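Home News Features Reviews Jobs Subscribe

Search the archive Enter keyword Go

We use cookies to improve your visit. By carrying on you agree to our cookie policy. OK

Teaching by hand

21/05/2018

Tegwen Gethin spent her first year at Drumomitz writing code to make a robot arm put a cup on a shelf. It worked with one cup. When the firm changed its supplier and the new cups had a thicker handle, she had to start again.

She now runs the group that does the job the other way round. People carry out the task themselves, over and over, and the robot's software learns from what they did. The target for each task is 1,000 good runs. On the morning I visited they had 433 for clearing a table, and two people were hoping to add 40 more before lunch.

There are two ways of doing it. The older one is remote control. An operator sits at a desk in the next room with a pair of levers and a screen, and the arm copies each movement. Gethin still uses it for jobs where the robot's reach matters, such as getting things out of a deep cupboard. It is slow work. New operators tend to overshoot, and most people want a rest after half an hour.

The second way does without the arm. The operator holds a gripper in each hand and does the job standing up, walking about as needed. Each gripper carries a cube printed with black and white patterns, and the software uses these to work out where the hand was and which way it was turned.

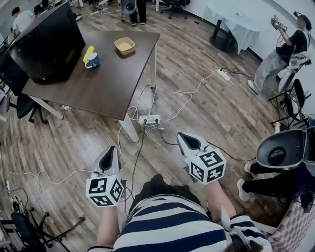

Picking it up takes most people an afternoon. The hard part is forgetting your fingers. Hughes, the small firm in Gesitz that takes some of the group's recordings, sent a batch back last June because the operators had been steadying things with a knuckle. A robot has no knuckle, so the runs were no use to them.

Speed is the other argument. Gethin likes her people to work at the pace of someone tidying up at home. One of the engineers would like them slower, as the software copes better with slow hands. They have settled on a rule that a run may be as quick as you like provided you stop for a moment before closing the gripper.

Failed runs are kept in a separate folder called Fiketti, after a dog that belonged to the office next door. If a mug is dropped and picked up again, the run goes in there, and somebody looks through it at the end of the week. A good recovery may be moved back.

I had a go before I left. I got a sponge into a bowl at the third try, and was told that my wrist had been bent in a way the arm could not manage. The run went into Fiketti.

Get our features by email every month. Enter your email address Sign up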